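Hello again from Drikonberg, and sorry this one reaches you a few days later than I promised. I wanted the December bookings in before I wrote, and they only came through on Tuesday.

The short version is that we're open, we're a bit over budget on the upstairs corridor, and I'm sleeping better than I was in the autumn. When you agreed to back me in taking on the old Valente guesthouse I said I'd have 11 rooms ready for paying guests by the end of this stage. All 11 are ready! The last two were a proper slog (the bathroom floors had to come up twice, don't ask) but people are staying in them now and paying the full rate.

We've sold 1,147 room nights so far. I'd put a lower figure in the plan, as you'll remember, and you told me at the time I was being timid. Fair enough. Weekends look after themselves. Sundays and Mondays are still thin, and I've started offering a second night at a reduced price to anyone who arrives on a Saturday, which seems to be going down well with the walkers.

Staffing is where I've learnt the most. I came into this from selling kitchens and I honestly thought running a small hotel would be mostly about the building. Most of my week goes on rotas. We have two people on at breakfast now, which was the change everybody had been asking me for, and I should have made it months ago. 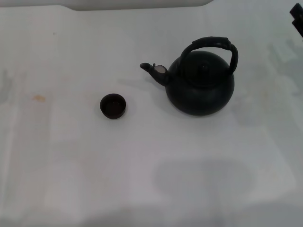

Armindo Coelho wrote back after the last report to say the room numbers were all very well, but he wanted to know what I was doing about guests who book through the big sites and never come to us direct. He thought I was giving away too much in commission and asked for a proper answer this time, with a figure in it.

So, a proper answer. Direct bookings are at 27 per cent. I'd like them higher and so would he, I'm sure. We moved the booking page over to Zalent at the start of this stage, and it works far better on a phone than the old one did, where you had to pinch and squint to find the dates. Returning guests now get a code by email for their next stay. I've also stopped matching the big sites' discounts, which felt terrifying for a week and then didn't.

Still to do: the fire doors on the top landing (ordered, fitter booked), the sign on the road, and a decision about Indberg. The owners there have asked again whether I'd run their place alongside mine. I'm tempted, but I'd want a full summer behind me first, and I'd want to talk it over with you before saying yes to anything.

I'm not asking for more money this time. What I would like is to move the unspent garden money across to the corridor, and I'll need your say-so in writing for that.

Related items
Drikonberg: our first stage report
Taking on the Valente guesthouse
Notes on the Indberg proposal
How we set our room rates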